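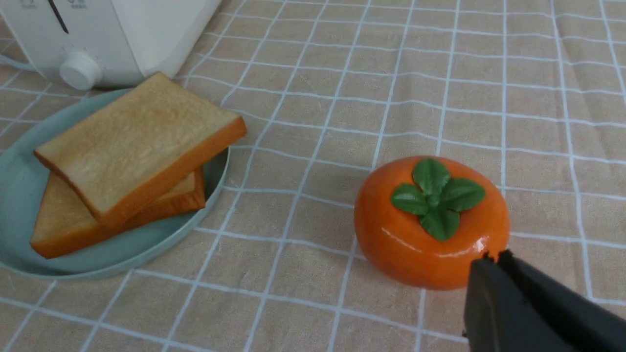 Tuesday, December 8, 2020
Dremer workshop, textile finishing

Shrinkage trial, second batch of Arik cotton. Strips were marked at 1000 mm before washing and measured again after line drying and pressing. Warp direction is within the limit agreed with Margaritis. Weft direction is not, and the batch is to be held.

Weight before washing: 423 g. The scale was checked against the reference weight at the start of the shift.

Iron setting was reduced for the last strips after slight yellowing at the hem. Colleagues are asked to use the lower setting until the thermostat has been inspected.

Outstanding: repeat the weft strips with the softer rinse; request a new roll from Arik for delivery in February. Marking pens are nearly finished.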